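Progress report to Pelladari, bin picking software, December
Prepared by Giorgia Fontana
Copies: Tullio Sanna, Ravindran Nadar

Summary

The new grasp planner runs on the cell and does most of what the Sedivell proposal said it would. I am not ready to call it better than the old one. The numbers moved in the right direction, but the test set is small and we chose it ourselves.

Results

We ran 100 picks with each planner, using the same bars and the same bin. The old planner finished 72 without a stop. The new one finished 23 more. Ravindran thinks this settles the matter. I would point out that we reset the bars by hand between picks, and people who have watched a planner fail for a month tend to stop laying bars the way it hates. Kagiso Motaung has agreed to do the resets for the next batch. He has not seen the failure logs, and I would like to keep it that way until he is done.

Perception is still the weak part. When bars lie close together at a similar slant, the segmentation sometimes returns two of them as one long object, and the planner then picks a grasp point with great confidence in the wrong place. The confidence score is no help. It was high on 3 of the stops. I have asked for it to be taken off the operator screen until it means something. 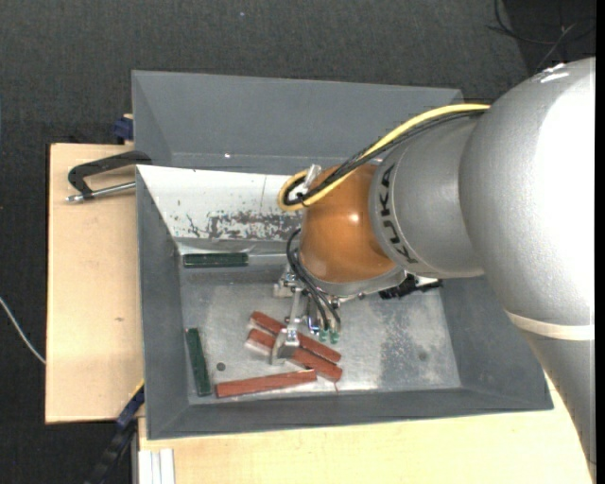 Bars lying along a wall are the other problem. The collision check treats the gripper as a box, so it turns down grasps that Tullio can jog to by hand with room to spare. He has a finer model of the fingers and brackets, but it leaves out the hoses, and I don't want it running at full speed until they are in. Planning time with the finer model is around two seconds. That may be fine for a demo. It is too slow for Guerra.

Tooling

The replay tool from Zamov works and has saved us real time. Its export does not keep the camera calibration with each run, so older logs can't be compared fairly. Italo Marras has a patch — not yet reviewed.

Next period

Blind resets, hoses in the collision model, a retrained segmentation on touching bars. I would hold the decision on a second cell until the first of these is in.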